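Home Tips Kitchen Workshop Living Room Ask Me

Tips > Living Room > TV Night

Hosting a Talent Show Watch Party Without Wrecking Your House (or Your Voice)

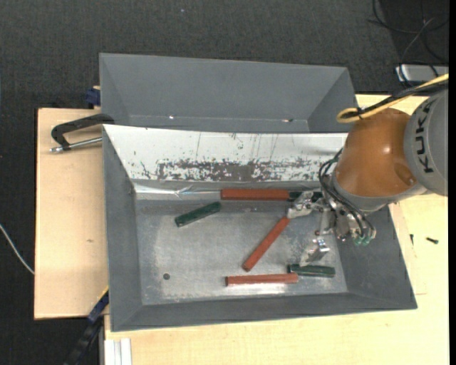 Red and green blocks in a gray metal bin.

I have hosted a singing-show night at my place every season for longer than I'd like to admit, and every March when the auditions start up again I get the same messages. How do you feed everybody? How do you keep people from talking over the good bits? What did you do about the salsa? So I'm putting all of it on one page, and next year I can just send the link.

Start with the seating, and do it before lunch. I used to drag chairs in while people were ringing the bell and it was chaos. Sofa goes back against the wall, floor cushions in front, kitchen chairs down the sides and angled in a little. Leave one clear path to the bathroom and one to the kitchen, or you'll have people stepping over bowls all night. Sit in the worst seat yourself for a minute and look at the TV. If the lamp is glaring on the screen, move the lamp now.

Sound is the thing I got wrong for years. Auditions are quiet, then the judges all shout, then the ads come on even louder! Go into your TV's sound menu and look for something called night mode or volume leveling. Mine was buried three menus down but it made a huge difference. Turn on captions too. Half the fun is what the judges mutter to each other, and with a room full of people crunching chips you won't hear a word of it.

Now food. Nothing that needs a knife! I do small things that can be eaten with one hand while the other hand is pointing at the screen:

Popcorn, made on the stove in two batches. Salt it while it's still steaming or the salt just falls to the bottom.

Cheese toasts. Rub the bread with garlic, pile on the grated cheese, and bake at 400 until the edges brown. You can put them together in the afternoon and keep them on the tray in the fridge.

Cucumber sticks and a yogurt dip, mostly so I can say there was a vegetable.

Meatballs in the slow cooker, on warm, with toothpicks in a glass next to it. Put a second empty glass out for the used toothpicks. I found toothpicks in my sofa until June one year.

Salsa stays in the kitchen. If it does end up on the rug, scrape it up with a spoon first, then blot with cold water and a drop of dish soap. Don't scrub. My friend Marit Söderlund scrubbed (she was trying to help, bless her) and we ended up with a pink patch twice the size of the original.

For drinks I fill the biggest cooler I own with ice and put it on an old bath towel folded in half. The towel catches the drips and you just throw it in the wash. Label the cups with masking tape and a marker. I tried those little charms once and they went down the garbage disposal – never again.

The scorecards are what people come for, I think. I cut index cards in half and everyone scores each singer out of ten before the judges speak. You have to write it down before – Benedikt Fuchs is a terrible one for changing his mind once he's heard the panel. Cards go in a mixing bowl and somebody adds them up in the ads. We had 16 people for the last final, and by the end of the night there were 125 half cards in that bowl, so buy more than you think you need. Golf pencils are better than pens if you have a light-colored couch.

A few things about the singing itself, because somebody will want to sing. Let them, but after the show, and have a stopping time. Mine is 10:30, agreed with the neighbors. I slip a note under their doors a couple of days ahead with my number on it and I've never had a complaint, though Ylva from upstairs did come down once to do a Whitney song and she was better than anyone on TV that night. Warm water with honey for sore throats, not ice water. And if you use a karaoke mic, wipe it down between singers and take the batteries out before you put it away, or they'll leak and eat the contacts. If that's already happened, a cotton swab with a bit of white vinegar will usually clean up the crust. Wear gloves for that one.

Clean-up goes quicker if you put a lined trash can right in the living room, where people can see it, and a separate paper bag for cans. I run a sink of hot soapy water before the results are read and drop things in as I walk past. Cheese tray gets a soak overnight.

Popcorn under the cushions can wait until morning. Pull everything off, vacuum with the crevice tool, and check for the remote while you're down there.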